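The last man on Kedero Hill

I drove up to Trevor on a gray morning in January with a bag of oranges on the passenger seat, because I'd been told that was the thing to bring. The man I was going to see is 101 years old. He asked me to leave his name out of this ("the ones who care know it already"), so I'll just call him the operator, which was his job title for most of 1944 and all of 1945.

The job was at the Kedero radio station, a wartime listening post on the hill above town. If you grew up near here you've probably walked your dog past what's left of it – three concrete pads and a fence post. I grew up a few miles off and always figured it was an old dairy.

"Everybody thinks dairy," he said, already peeling an orange. "We told people it was a weather station. I don't know where the cows came in."

He got there by way of a typing test. The Army had him down as a truck driver, and then somebody noticed he could type 53 words a minute without looking at his hands. After that came code school, which he hated, and then a train ride with the shades pulled down.

I asked what a normal shift was like. I was hoping for headphones and secret messages, I'll admit it!

"Cold," he said. "You sat in a hut, you wrote down groups of five letters, and you handed the paper to a fella on a bicycle. What it said, I never knew. I still don't. I've read books since then and I can't match up one single thing I wrote down."

That surprised me more than it should have. There were around 200 people on the hill at the busiest point, by his memory, and he says he could have told you what maybe ten of them did. The mess hall was loud and the huts weren't. You could talk baseball or girls or the food, and that was it.

The big receiver had a nickname, Flamer, after it scorched a desk in its first week. He lit up when I mentioned it (I'd seen the name penciled on an old duty sheet at the Ovano library and had no idea what it meant). "Flamer! She ran so hot you could dry your socks on her. We did dry our socks on her. The lieutenant came in once and there were socks all down the front, and he just turned around and went back out."

We talked a while about the end of it. The station closed fast. The men signed a paper, got a sandwich and rode back down in the same trucks that had brought them up, and he was home before his mother got the letter saying he was coming. She thought he'd deserted. He laughed so hard telling me this that he had to put the orange down.

Then I asked if he'd ever told her what he did up there, and he took his time with that one.

"She died in '61 and I'd signed a paper," he said. "I told her it was weather."

He walked me to the door himself and wanted to know if I'd be talking to any of the others. I said I hadn't found any others. He nodded and said to try the Ovano side – a lot of the bicycle boys came from over there.
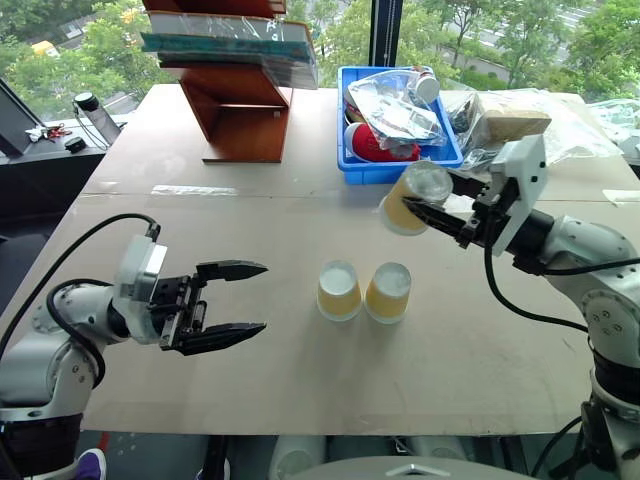 Can you still visit the Kedero station?
The pads are on the public trail above Trevor, so you can walk up whenever the trail is open. Park at the bottom and wear decent shoes – the last stretch is steep and gets muddy. The duty sheets are kept at the Ovano library, and you can ask for them at the front desk.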